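About the Derska Robotics Club

The Derska Robotics Club is the after-school robotics program of the Wellon School. It is open to all students in the upper grades, whether or not they have written code or built anything before. The club meets twice a week during the school year, and membership is free. Students who join in the fall are expected to remain through the end of the spring term.

The club was founded by Yu-na Yeo, who teaches physics and continues to serve as its director. It began with seven students and a single shared workbench. Current enrollment stands at 23, divided into a manipulation group, a mobile robot group and a programming group. Members may change groups once a year, in November, with the approval of both group leaders.

What Our Students Do

The manipulation group studies how a machine can learn to pick up, hold and hand over ordinary objects. Students work at a table with a pair of hand-held grippers, one in each hand, and carry out short tasks that are recorded and later reviewed by the whole group. Every new member begins with small, light items and practices a grasp with one hand before attempting work that requires both.

Each task is planned in writing before it is performed. The plan names the object, the starting position of each gripper and the point at which the attempt is considered complete. Attempts that fail are kept — they are often the ones discussed longest at review. During the last school year the group logged 1648 attempts in its shared notebook.

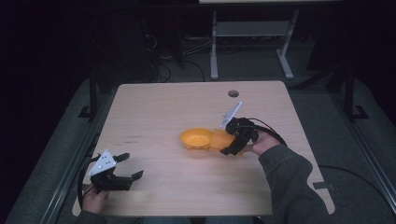 The Hodžić Room

Club work takes place in the Hodžić Room on the ground floor of the science building. Students are responsible for the condition of the room and sign in at the start of each session. Bags, coats and drinks are left in the hallway. The room may be used outside regular hours only when a member of the teaching staff is present.

Two-Handed Work

Students who have completed the introductory tasks move on to exercises in which both grippers are used together. These call for patience. The two hands must arrive at an object from different sides without pushing it out of place, and most students need several sessions before their movements become even and unhurried.
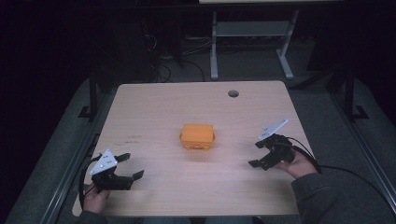
Two-handed approach to a small orange block, manipulation group.

Competition

Each spring the club enters a team in the Atalport Student Robotics Meet, where entries are scored out of 100 points for performance, documentation and an oral presentation. Team members are selected by the director and the group leaders on the basis of attendance and written work. Students who are not selected are invited to assist with preparation and to travel with the team.

Staff

Yu-na Yeo, Director. Responsible for admissions, scheduling and the competition team.

Dehua Shao, Technical Instructor. Responsible for equipment, safety instruction and the manipulation group.

Joining the Club

Application forms are available from the school office and must be signed by a parent or guardian. Families who wish to visit a session before applying should write to the director in care of the school office.

Page last updated Sep 11, 2022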